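The second stop on the May visit to Cernitz was the Harb lab, on the ground floor behind the machine shop. We were let in at 2 p.m. and had an hour.

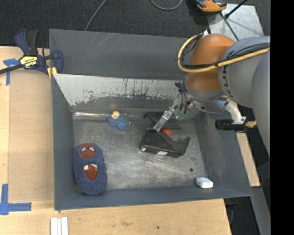
Harb is testing whether a grasp planner trained only on boxes can handle household goods. The planner, Fevex, gets no object models and picks its own contact points. Mixed bins are the hard part. A soft slipper next to a hard black shape like a tape dispenser calls for different grips, and the shiny metal floor can upset the depth reading. Over 312 attempts the group logged 204 successful lifts. Most misses were on soft items. Retraining takes about 15 hours.

Kumex, our third stop, plans to try the method on its returns line.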